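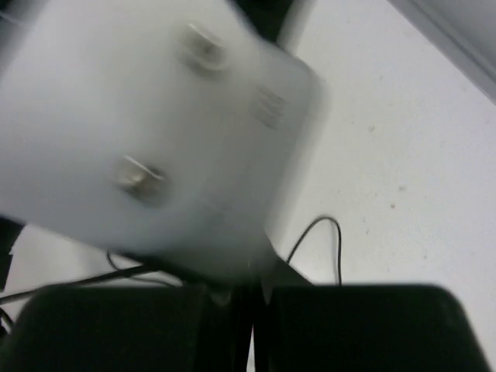

Minutes of the August meeting of the Okabe Street Tenants' Association, held in the ground floor meeting room at 7:00 p.m. Present: Marisol Contreras (chair), Selvaraj Dewan, Riku Hosoda, Ashraful Weerakoon. Apologies from Panagiotis Leka. The minutes of the last meeting were approved with one correction: the bike rack is on the Jurkcombe side of the building. Riku brought up the screws in the new mailbox doors, which some tenants find ugly. He would like them set into the surface, the way the metal ones are on the white item in the picture on these minutes. Marisol will ask the landlord if that can be done when the last doors go on.

1. Laundry room
Two dryers are still out of order. Ashraful called the repair company again and was told the part is on back order. Until then the room will stay open until 11:00 p.m. Tenants on the first floor asked that no loads be started after 10:00. Agreed.

2. Money
Balance in the account is $1,266. Selvaraj has paid $38 for printing. The courtyard party budget was set at $800 last month. Riku thought that was too much given the balance and moved to cut it to half. Seconded by Ashraful. Vote was 3 to 1, Selvaraj against. He asked that his reason be noted: the tent deposit has been paid and will not be returned.

3. Heating
The landlord's letter says the boiler will be checked before the cold weather but gives no date. Marisol will write back and ask for one. Anyone whose radiator knocked last winter should give her their apartment number.

4. Stairwell lights
Still out between the third and fourth floors. Reported twice. Ashraful will report it a third time, in writing, with a copy to the city.

5. Other business
Panagiotis sent a note asking about storage cages. Held over until he can attend.

Meeting closed at 8:25 p.m. Next meeting same room, same time. Riku to bring the key.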